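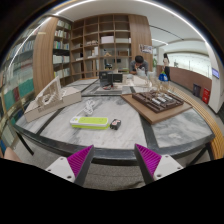
Grout haze or etching? Ring marks on a marble tabletop

Plonder Home Help > Surfaces and Floors

Posted by hulamness

Hi all! I inherited a big marble table when my aunt downsized and it has 3 dull rings where somebody (okay, my brother) left a pitcher of lemonade during a party in August. I've tried dish soap, then baking soda paste overnight under plastic wrap, and the rings look exactly the same. If I run a fingernail over them they feel a tiny bit rough. Is this a stain I can pull out, or do I need a pro? The one guy who called me back wants 50 dollars just to come look.

Mok

Lemon juice did that. It's etching, so no amount of soap or baking soda will help. Don't use vinegar!!! My mother-in-law did and now she has a tablecloth.

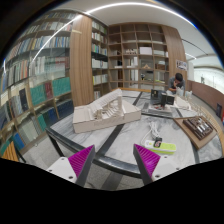

Pradavora, 5 Jan 2026

Osamu Hattori

Mok has it right. The acid ate the polish off the top, so what you're seeing is bare stone and there's nothing in there to pull out. I've fixed a bunch of these at home and it's slow but not hard. Get a marble polishing powder (the kind made for etches, not a wax), wet the spot, sprinkle a little on and rub in small circles with a damp cotton rag for a few minutes. Wipe, look at it from the side with a lamp, do it again. Mine took four rounds. If it still feels rough after that, you'd need to start with a fine diamond hand pad, and I'd practice on the underside first.
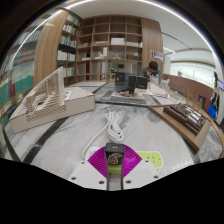

Sealer is the other thing people ask me about, and I think it gets oversold. It slows down oil and coffee, which is great, but it does nothing against lemon or wine, so please don't let anyone sell you a yearly plan for that. Coasters work better. I'd also clear the whole top before you start, and I mean everything, down to the power strip and that loop of extra cord that ends up in the middle of every big table. You'll be splashing water, and the powder gets into anything with holes in it. I keep an old bath towel along the edge too.

hulamness

Ordered the powder! Will try the smallest ring first.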